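Small tips for glass and glasses

Thin glass breaks most often in the hand, during washing or drying. I hold a stemmed glass by the bowl when I wipe it, never by the foot, and I do not twist the cloth. A soft cotton one of 400 grams is enough.

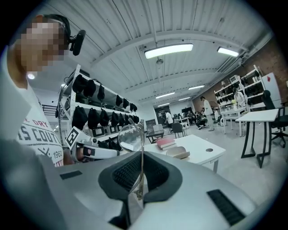
For the rinse I put 3 spoons of white vinegar in the bowl, and the glass dries upside down on a folded towel. My neighbour Hatsue Onishi uses only warm water – her glasses shine also.
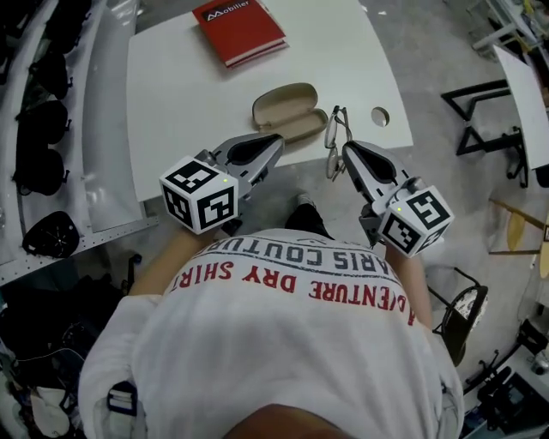
Spectacles need the same patience. Wash the lenses with one drop of dish soap, dry them, then fold the arms. A hinged case lying open on the table, like the beige one with the lighter lining, should be wiped inside too, for sand in it will scratch clear lenses. Do this in June, before the beach, and again after.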